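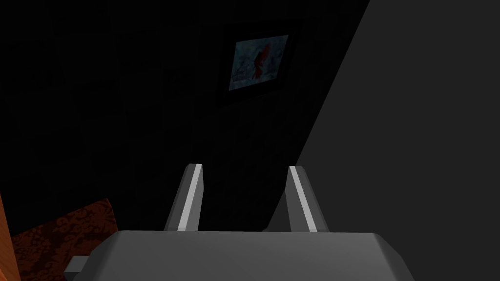 Prinmont Remote Teaching Support
Ticket 262: Recorded demonstrations play back with the gripper stopping short of the target
Product: Bellik teaching station, simulated rooms
Opened by: Evander Gunn, Galli site
Priority: Normal
Status: Resolved, follow-up item open

Problem as reported

The operator teaches a pick task in the simulated living room by moving the gripper with the hand controller. The wrist view is normal during teaching and the demonstration is accepted by the station. When the same demonstration is played back from the same starting pose, the gripper follows the correct path at first and then falls progressively behind. It closes before it has reached the target. The fault occurs on every playback of an affected recording and at the same point each time.

The operator has already restarted the station and re-paired the hand controller. Neither step made a difference. Recordings made before the October update are not affected and continue to play back correctly.

The site requests a correction that does not require the existing demonstrations to be taught again. The current set contains 60 demonstrations, all recorded by the same operator.

Initial response from Support

Thank you for the report. Please provide the following:

The session log for one affected recording.
The wrist view at the starting pose, before the operator takes control.
The room file and the version of the Prelik recorder shown on the station's About page.
The controller scale setting in use when the demonstration was taught.

Please do not edit or trim the recording before sending it. Trimming rewrites the time stamps and removes the information Support needs.

Reply from site

The requested items have been uploaded. The controller scale was set to 2 for all demonstrations in the set. The operator prefers this setting because the approach to the sofa side of the room is long and the hand controller otherwise has to be lifted and repositioned several times. The recorder is the October version.

The operator wishes to add that the room is dark on the left side and that the fabric and the wall are difficult to judge for distance. The site asked whether the lighting could be a factor in the fault.

Support notes

1. Starting pose. The wrist view supplied by the site was compared with the stored reference for this room. The fingers are open with nothing between them, and the framed picture with the red figure sits above the gap and slightly to the right, as it does in the reference. The large gray surface is behind and to the right of the right finger. The starting pose is correct and was ruled out as a cause.

2. Lighting. Playback on this station does not use the wrist view. It sends the stored motion to the simulated arm, and the brightness of the room has no effect on the result. Lighting may affect how accurately a person teaches the task, and that question is addressed separately at the end of this ticket.

3. Frame timing. The log shows no dropped frames. The time stamps are evenly spaced from the start of the demonstration to the end.

4. Motion values. The hand motion in the file was compared with the arm motion in the session log. During teaching, the arm moved twice as far as the hand, as expected at a scale of 2. During playback, the arm moved the same distance as the hand. The recorder had stored the hand motion before scaling and had not stored the scale setting with it.

5. Approach segment. The first part of each affected demonstration plays correctly. This part is the automatic move away from the home position, which is generated by the station and is not scaled. The error begins at the moment the operator takes control and grows with distance, which agrees with the report.

6. Gripper command. The close command is stored by time and not by position. It is therefore issued at the correct moment even though the arm has not arrived. No fault was found in the gripper command itself.

Cause

The October version of the Prelik recorder does not write the controller scale to the file header when the scale is changed from the hand controller menu. If the scale is changed from the station settings page, the value is written correctly. The Galli operator uses the hand controller menu.

Interim procedure

Until the corrected recorder is installed, operators are asked to proceed as follows.

Set the controller scale on the station settings page before opening the room. Do not change it from the hand controller during a session. Open the room, wait for the ready tone, and confirm that the gripper is at the starting pose with the fingers open. Teach one short motion and play it back. If the arm returns to the same place, continue with the full task. If it does not, close the room and enter the scale again.

Repair of existing demonstrations

Support has provided a repair tool that adds the missing value to the file header. The tool asks for the scale used during teaching and applies it to the operator-controlled part of the file only. The original files are kept in a separate folder and should not be deleted until the repaired files have been checked.

The tool must not be used on a set in which the scale was changed partway through. Such demonstrations should be sent to Support individually.

Reply from site, Mon 30 December

The repair tool was run on the full set. Playback was correct for all but 4 demonstrations. In those 4, the gripper traveled past the target and stopped against the furniture. The operator believes that the scale may have been at its default value when they were taught, as they are the earliest in the set. Evander Gunn has restored the originals and asks whether they can be used without repair.

Support response

The 4 files were examined. The operator is correct: they were taught at the default scale and were never affected by the fault. The unrepaired originals play back correctly on the test station and may be returned to the set as they are.

Follow-up item

The question of room lighting has been passed to the Bellik rooms team as a separate request. The site has asked for an optional fill light on the left side of the living room, available during teaching and switched off for the recorded view. The request is under review. Until a decision is made, operators who have difficulty judging distance on that side may open the overhead view in a second window. The overhead view is not stored in the demonstration and does not change the recording.

Ticket 262 is closed with respect to playback. The site will be notified when the corrected recorder is available.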